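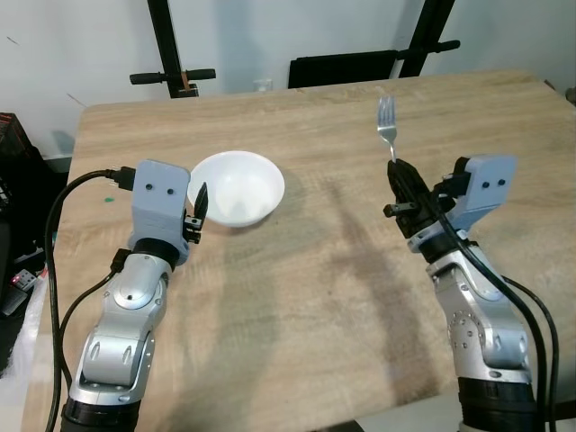 Last modified: November, 11:40 pm

Notes on everyday tableware, continued. The previous post dealt with glasses and had a mistake in the rim section, now fixed.

I have reduced what I keep within reach of the table to one bowl, one plate and one fork per person. The rest went into a box on the top shelf. The selection criteria were weight, rim shape and how the piece behaves in a stack.

Bowl. White, round, shallow. My Prelard bowls weigh 525 g each, which is heavy for the volume. A shallow bowl cools soup too fast but suits rice, salad and anything eaten with a fork. The old deep ones trapped the fork handle at a steep angle and it slid out whenever the bowl was moved.

Fork. Stainless steel, four tines. Three-tine forks look better in a drawer and lose peas. I store mine tines up in a jar, which makes them easy to count but means they get picked up by the wrong end. Tines down is more hygienic and I should switch.

Plate. White and glossy. The Condori plate is 248 mm across and fits the lower rack of my dishwasher with the spray arm clear. A matte glaze picks up gray marks from cutlery, and those need a paste cleaner. Gloss shows them less. I lift plates by the rim on opposite sides, and a rim with a slight rise gives the fingers something to close on. Flat coupe plates have to be slid to the table edge first. 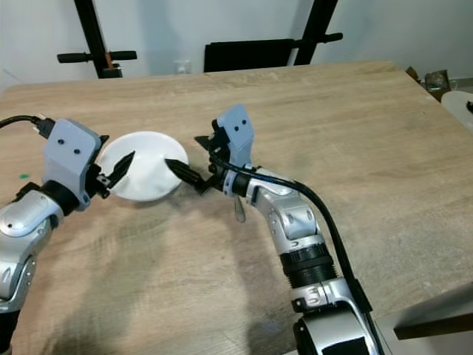 Ok-hee Yoo wrote to object that rim shape matters less than the foot ring: an unglazed foot scratches the plate under it, and on pale wood it leaves marks that no oil will hide. She puts a paper disc between plates and has stopped buying anything with a rough base.

I checked. The Condori foot is unglazed. Ten strokes with 809 grit wet paper would be my usual fix, except that no such grit is sold; the 809 is the part number on the Rusano pack, and I have now ordered the wrong thing twice. The paper discs cost 90 cents a pack, so I will try those first.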